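Home | News | Events | Jobs | Contact

Robot lab opens its doors in Bollunton

Last updated: December, 4:40 p.m.

Visitors filled the ground floor of the Skov building in Bollunton this month, when the robotics firm Hinda held its first open day for local residents. The company said 652 people signed in at the front desk.

Most of the afternoon was given over to the simulator, the program Hinda uses to try out arm movements before they are run on real equipment. Guests watched on a large screen as staff moved a simulated gripper over different surfaces and changed the lighting. Those who wanted a turn could steer it themselves from one of 3 desks near the window.

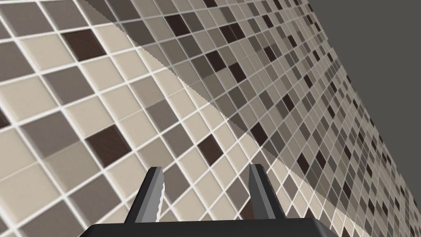 The open gripper over a tiled surface in Hinda's simulator.

Bontu Woldemariam, who led the demonstration, told visitors that patterned surfaces and hard shadows are a regular part of testing. "A shadow line can look like the edge of something," she said. "We want the software to meet that a lot of times in here first." Her team runs 500 simulated trials overnight and goes over the failures in the morning.

Questions from the crowd were mostly about jobs and training. Woldemariam said Hinda employs 40 people in Bollunton and takes on trainees each spring – no robotics background is needed, but applicants should be comfortable with basic programming.

A school group from Zoridville came by bus and stayed until closing. Several students went back to the steering desks a second time, and the line there was the longest of the day.

Hinda plans another open day next year. Sign-up will be through the front desk at the Skov building.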